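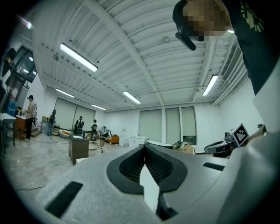 Renting hands by the week
A startup called Trusska will lend you the tools to teach a robot. The robot comes later, if it comes.

The pitch for Trusska's collection kit fits on one sheet of paper, and the word "effortless" appears on it twice. You get a pair of hand-held grippers, the software to turn their recordings into training data, and a day of instruction. Your people pick things up with the grippers, put things down, open cabinets and close them. The recordings go off to be processed. At the end, the company says, you own a data set that any modern robot arm can learn from.

I have sat through enough demonstrations in this business to distrust the word "any," so I asked to spend a Thursday at El Fassi, a contract outfit that uses the kit on behalf of clients who would prefer not to do the work themselves. The room was white and bright, with rows of fluorescent lights under a ribbed metal ceiling and roller blinds over the windows. People were spread out across a shiny floor, one of them at a small wooden cabinet, another bent low near the middle. It looked less like the future than like a company moving offices.

The gripper itself is a sensible piece of design. It is light gray, with two dark jaws that open in a V and a black mesh texture on their inner faces. It is also bulkier than the brochure lets on. I used one for 40 minutes and my wrist was complaining well before the end. The square black-and-white markers, which help the software work out where a device is, have to stay in view, and you soon find yourself holding your arm in ways you would never hold it to put away a dish. Trusska says users adapt. I am sure they do, but then the robot is learning from someone who has adapted to a gripper, and the sheet of paper promises "natural human motion."

What happens to the recordings is harder to judge. Trusska's processing throws out takes in which tracking was lost or the jaws never closed on anything. On the day I visited, the software rejected 8 takes from a single afternoon session, and gave a reason for 5 of them. The remaining three were marked "quality." The operators shrugged and did them again. A client paying by the accepted take might shrug less.

Trusska's main rival, Kastolus, sells a cheaper kit with no processing at all. You get files and a manual, and the manual is bad. I would still rather have the files. Trusska lets customers download their finished data but charges extra for the raw recordings, and the price isn't on the website. I asked for it and was offered a call with the sales team.

The strongest argument for the service is the boring one. Collecting this material with an actual robot arm, steered from a distance, is slow and ties up an expensive machine. With hand-held tools, several people can work in one room at once, and when they finish they can pack up and do the same thing in a kitchen or a stockroom. I believe that part. I watched it, and the pace was good. Nothing I saw was faked or sped up – a low bar, but one that plenty of product videos fail to clear.

Whether the data is worth having is another matter, and here the company gets vague. Its showcase customer is Zaststead, a storage business that wants arms to sort returned goods. Trusska's page on the project describes the collecting in loving detail and says very little about the sorting. When I asked how often the trained arm gets it right, I was told that results were "encouraging" and that a report was due in May. I asked which May.

The minimum rental is 4 weeks. A team that already has a robot, a narrow task and an engineer who can read the output could get good use out of that. A team hoping the kit will supply any of those should wait for the report, and should ask what the raw files cost before signing anything.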